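**Project report, Intro to Real Estate, spring term**
Fengying Meng
Topic: what condo listings in Brokthorpe say about monthly fees and what the fees pay for

## Where this started

My aunt was looking at a one-bedroom in the Umel building last August and asked me what the monthly fee covered. I said I'd check the listing. The listing had a paragraph on the lobby, a paragraph on the view, and the word "amenities" twice. Fee amount at the very bottom, no breakdown. She called the agent and got a different number from the one online. She bought somewhere else in the end, different town, so she's no use as a case study, but I kept thinking about the fee thing and when the project list came out with "disclosure" on it I took that one.

Question I ended up with: can a buyer with no special knowledge read a condo listing and work out what they'd pay each month on top of the mortgage, and what they'd get for it?

Short answer, mostly no. Longer answer below.

## Buildings

I stuck to downtown Brokthorpe because I can walk to it. Three buildings:

- **Umel.** Newest of the three. 97 units. Pool on the roof, gym, screening room, a "wellness suite" that gets mentioned a lot.
- **The Jin.** Older, converted from offices. Smaller. Has a gym and a shared terrace.
- **Canal Row.** Low building, no pool, no gym. I put it in as a sort of baseline.

I'd planned on a fourth, out by the hospital, but only one unit was for sale there the whole time and the listing disappeared before I'd saved it. Dropped.

## What I did

Collected every for-sale listing I could find for the three buildings over the term. 37 in total after I took out repeats (same unit, relisted by a new agent). For each one I wrote down:

1. is a monthly fee given
2. is it broken down at all
3. does it say what isn't included (parking, storage, heat)
4. is there any mention of special assessments, past or upcoming
5. which shared spaces get named

Then I emailed the agents as a student, said so in the first line, and asked for the fee breakdown. Some wrote back same day. Some never did. I also went to two open houses at Umel and one at the Jin, and picked up whatever was on the counter. At Canal Row a man on the board talked to me for most of an hour in the entryway, which was more useful than all the emails. He asked me not to use his name.

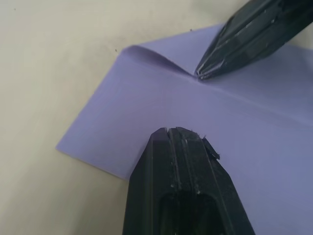
The spreadsheet was in Drostumix, because that's what the department has licenses for. It's fine for this. It does treat blank cells as zero when you average, and I didn't catch that until week six, so if you saw my midterm handout, the Jin averages on it are wrong. Fixed here.

## Findings

### The fee is given, mostly

Nearly all the listings gave some number. Good. But the number wasn't always for the same thing. At Umel two agents were including the parking fee in the monthly and the others weren't. Nothing in the text told you which. Somebody comparing two units on the same floor would think one was a bargain.

At the Jin the numbers were out of date on several listings. The fee went up at the start of the year and the old one was still online in March. When I emailed about it, one agent thanked me and changed it by the afternoon. Another said the site "pulls automatically" and it wasn't hers to change.

Canal Row was consistent. Small building, the same agent handles most of the sales there, so probably that's why.

### The breakdown isn't

Only four listings broke the fee down in any way, and all of those were at Canal Row. They said something like: insurance, water, trash, snow removal, reserve fund. One line. It fits in one line! I don't see why the others couldn't do it.

For Umel I got the breakdown by asking. It came as a scanned page, sideways. The pool is the biggest single piece after staff. Insurance next. The reserve fund contribution was smaller than I expected for a building with that much equipment in it, but it's a new building and I don't have the engineering knowledge to say if that's low. Flagging it only.

For the Jin I never got a full one. Got a phone call telling me the fee was "very competitive for the area."

### Shared space gets most of the words

I did a rough word count by topic. In the Umel listings more text goes to shared space than to the unit itself. Kitchen gets a sentence or so, bedrooms less. The pool gets a paragraph. The brochure from the open house gives the total amenity space as 2,875 square feet, and that number shows up in nearly every listing afterward, word for word. I couldn't check it. The floor plan in the brochure has no scale on it, and when I asked if the figure included the hallways and changing rooms the agent said she would find out. Haven't heard.

Open hours aren't mentioned anywhere. The roof pool is shut in the colder months, I only know this because there was a sign by the elevator. A buyer reading in July wouldn't find that out from the listing.

The guest rules are the same story. The screening room has to be booked and there is a charge for it on top of the fee. To me that's a thing you'd want to know before you pay for the building that has a screening room.

### Assessments

Zero listings mentioned special assessments. The Jin had one for the elevator a while back (the seller at the open house told me this, pretty cheerfully, while the agent was in the other room). It's paid off now, so maybe there's no duty to mention it. I looked at the state rules and as far as I can tell the disclosure comes later, with the documents packet, once you've made an offer. So agents aren't breaking anything. It's just late in the process for a buyer who's only going to see three or four places and has already picked a favorite.

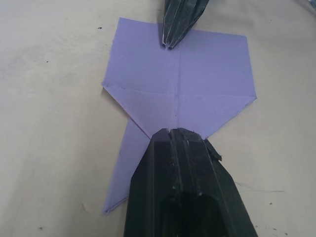 *Purple paper, partly folded into an irregular shape.*

## What buyers could ask

The assignment wanted a practical part so I made a short list. Tried it out on my aunt and on my roommate's parents, who are looking to downsize. They cut two of my questions as too fussy. What's left:

- What's the monthly fee today, and when did it last change?
- Does that include parking and storage?
- Can I see this year's budget before I make an offer?
- How much goes into the reserve?
- Has there been a special assessment, or is one being talked about?
- Which shared rooms cost extra, and when are they closed?

The budget question is the important one. At Canal Row the board member said they'd email the budget to anybody who asks and hardly anyone does. My roommate's dad did ask at a building across the river and had it the next morning, eleven pages. He said pages one and two were all he needed.

## Problems with this project

Small sample, one downtown. Canal Row is overrepresented compared to its size because a lot of people happened to be selling there.

I was the only one coding the listings. I recoded a batch a few weeks later to see if I agreed with myself and mostly did, except on question 5. Is "resort-style living" a named amenity? First time I said yes, second time no. Went with no.

The word count by topic is rough, I did it by highlighting. A sentence like "step from your spa bath to your private elevator" is about the unit and the building at once and I just had to choose.

Also I only spoke to agents who answered. The ones who didn't answer are maybe the ones with less to show, or maybe they're busy and don't have time for a sophmore. Can't tell from here.

And I never talked to renters. A lot of Umel is rented out by owners who don't live in it. Those people use the pool and don't see the fee at all, and the owners see the fee and don't use the pool. That could be its own project and if someone wants it next year I'll hand over the spreadsheet.

## If I did it again

Start the emails in week one. I started in week four and lost a good part of the term to waiting. Save every listing as a file the day you find it, they change and vanish. Get the budgets from the boards directly and skip the agents for that part.

I'd also drop the Jin and find a building that's the same age as Umel but without the pool. As it is I can't seperate "new building" from "building with a lot of stuff in it" and the fee comparison is weaker for it. Prof brought this up at midterm and she was right, it was too late by then to swap.

## Attachments

- A. Coding sheet, blank
- B. Spreadsheet export (use the one marked v3, the others have the blank cell problem)
- C. Umel fee breakdown, rotated so it's readable
- D. Email template I sent to agents
- E. Notes from Canal Row conversation, name removed

Brochure pages are on paper only, in the folder I turned in at the office. Please don't recycle it, I said I'd give it back to the agent.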